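Prasusard Community Help
Music Teaching and Ensembles

Hiring or buying parts for a school wind ensemble of mixed ability

Posted by Geltia Schools Music Service

We are responsible for a wind ensemble drawn from several primary and lower secondary schools. The players range from those in their second term of tuition to a small number who have already taken an intermediate examination. Rehearsals are held on one evening each week and last 90 minutes, including the time needed to set out stands.

For our next concert we are considering a set of flexible arrangements, in which each line is supplied in several transpositions and may be taken by whichever instruments are present. The publisher, Suvard, offers these either for purchase or on hire for the term. We should be grateful for guidance on the following matters.

First, whether flexible scoring is suitable where there are 14 clarinets and flutes but only 2 players able to cover the bass line. Secondly, whether hire is sensible for beginners, who need to take their parts home and will wish to write on them. Thirdly, whether we may make additional copies of a purchased part when a pupil leaves it on the bus.

We have a budget for the year, but it must also meet the cost of reeds, repairs and the hall.

Posted by Grímsdóttir Music Library

Your three points are best taken separately.

On scoring, flexible arrangements will serve you well, provided that the bass line is properly covered. Two players are sufficient if they are placed together and near the centre of the group. Where one of them is likely to be absent, ask a bass clarinet, a bassoon or a cello to learn the same line. A keyboard may also be used in rehearsal, although it tends to hide weak entries and should be withdrawn well before the concert. Please check the range of the lowest part before ordering. Some publishers describe a work as flexible when the bottom line can in practice be played only by a tuba or a trombone.

With so many upper woodwind, you should resist placing all the flutes on the first line. Divide them between the first and second lines, and give the stronger clarinets the third. Young players placed on a lower line often read more carefully, and the tuning of the top line improves when fewer people are playing it.

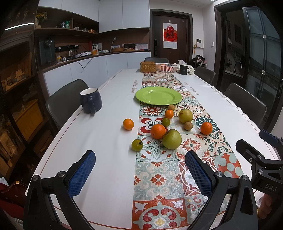

On hire, our general advice is that beginners should not be given hired material. Most hire agreements allow markings in soft pencil only and require these to be rubbed out before return. Missing parts are charged, sometimes at a rate close to the price of the full set. Over a single term the hire fee may look attractive, but a work at this level is likely to be used again within three years, and the purchased set will by then have cost less. Hire is better kept for longer works which you expect to perform once.

On copying, the purchase of a set does not of itself give permission to copy it. Some publishers state on the inside cover that parts may be reproduced within the purchasing school. Others do not, and in that case you should write to them. A service covering several schools should also ask whether it counts as one purchaser. Keep the reply with the score.

Libraries such as ours commonly issue the parts in numbered folders, with a list of who holds each one. Our own collection runs to 218 sets, and losses fell noticeably once pupils were asked to sign for a folder at the first rehearsal and to return it at the last.

Posted by Lower Brass Parent

We bought a flexible set for our band and it was fine. The percussion part was dull so the drummers got bored. Check that before you pay.

Posted by Suvard Customer Support

Thank you for your interest in our catalogue. We can confirm the following in respect of the flexible series.

Purchased sets include a full score and parts in C, B flat, E flat and F, with bass parts in both treble and bass clef. Replacement parts may be ordered singly. Orders received before noon on a Tuesday are normally sent out the same day.

Music services may apply for a licence to copy parts for named member schools. The application should list the schools and the titles required. The licence does not extend to hired material.

A sample page of each score, showing the range of every line and the percussion required, may be viewed before ordering. We would suggest that the percussion requirements be compared with the instruments available at the concert venue, as several titles call for a glockenspiel and suspended cymbal.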